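The Planner

The planner at Flellstead had two arms and one opinion, and the opinion was that clear plastic did not exist.

Dirk Van Loon had read the log twice. Attempt 528 had stopped where the others stopped, at the grasp call. The perception node, Brulora, had found every piece of fruit in the basket and given each one a box and a score.

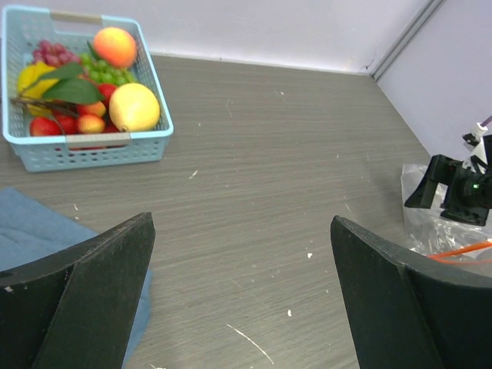 The basket, from the wrist.

For the bag it returned an empty list. Esteves had written most of Brulora before she moved to Drillon, and her comments were still in the code. One of them said: transparent, fix in August.

He called her.

"Don't look for the bag," she said. "Look for the orange."
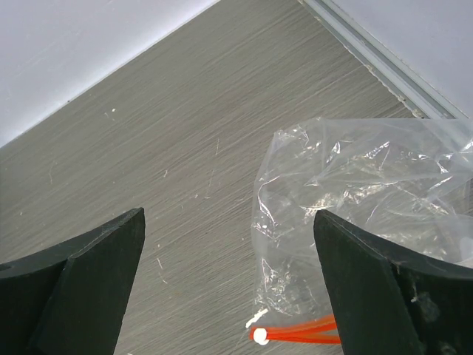 The bag on the table, with its orange cord.

He wrote a color filter and fed the result to the planner as a line with two ends. He lowered the depth weight to almost nothing. The arm controller complained about a missing surface normal, so he gave it one, straight up, and it stopped complaining.

Then he added a force limit, since the fingers would have to close on film they could not measure.

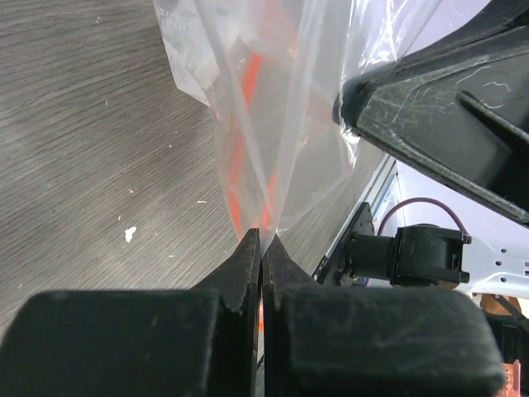 He ran it with the speed turned down and one hand by the stop button. The log filled slowly. Grasp requested. Grasp accepted. He had not seen the second line in nine days.

Esteves was still on the phone. He could hear her typing.

"What did you name the filter?" she asked.

"August."

She laughed and told him to commit it before he changed anything else. He changed one more thing, the grip width for the apple, and then he committed it.

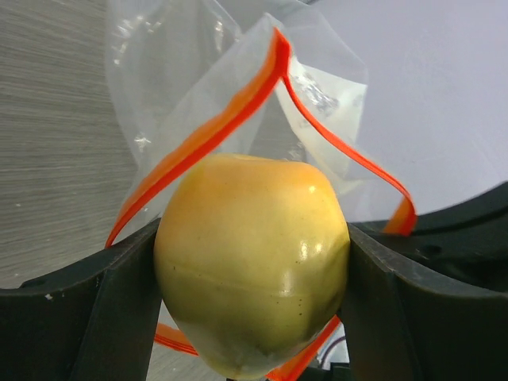

Attempt 529

Van Loon put the basket back in its corner and cleared the log. He left her comment in the code. Then he typed the run command and pulled his chair closer to the screen.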